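About Us

Hi, I'm Marloes Aerts, and if you live anywhere between Saltham and Kundalcombe there's a fair chance I've been up your driveway with a ladder. I run Desmet Wireless with my business partner Bram Hermans. We bring internet to the houses the big providers drive past, and we've been at it for 17 years now.

The name confuses people, so let me get that out of the way. Desmet was the farm where we put our first antenna. It went on the grain silo, which was the tallest thing for miles, and the first 9 households we hooked up could all see that silo from their kitchen windows. I was one of them! I'd been doing payroll for a feed company over dial-up and was about ready to throw the modem in the creek.

Bram knew radios, I knew everybody's phone number, and that was more or less the business plan. We borrowed against my truck, bought used equipment and learned a lot about lightning that first June (three radios gone in one evening, thank you very much). By the second winter we'd added a tower on the ridge above Riltham, and after that the calls really picked up.

These days there are four of us. Bram still does the towers and the network side, and he's the one awake at 2 a.m. when something starts blinking that shouldn't. Koen Van Acker handles installs and repairs and also runs the bench in the back of the Saltham shop, where you can bring in a slow or dead computer even if you don't get your internet from us. Roos Van Damme answers the phone, sends the bills and will tell you straight out if you're paying for a faster plan than you need. I do a bit of everything, including the trenching.
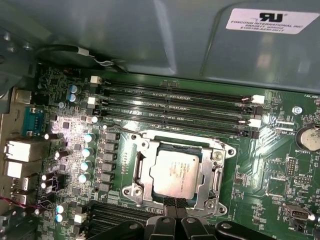 A desktop motherboard with its memory slots empty.

The repair side kind of crept up on us. Folks would call to say the internet was slow, Koen would drive out, and the connection would be fine – it was a ten-year-old computer gasping for air. So he started fixing those too. Now it's almost a third of what we do. We look at it first, give you a price, and you decide. There's no charge for the looking.

We're in the middle of our biggest job yet, which is running fiber down the Kundalcombe road. The first stretch reaches 48 homes, and after that we'd like to keep going to the old schoolhouse and up the hill. It's slow work (so much rock!) and I won't promise you a date, but Roos keeps a list and she'll call you when the crew gets close.

There are no contracts here. It's month to month, you can pause if you go away for the winter, and the price on our plans page is the price on your bill. If the wind knocks your dish sideways we come and straighten it for free.

The shop is next to the hardware store in Saltham, blue door, open 9 to 4 on weekdays. Come on in, or call and ask for Roos. If you get the machine, we're probably all out on the Kundalcombe road, so leave your number and one of us will call you back by supper.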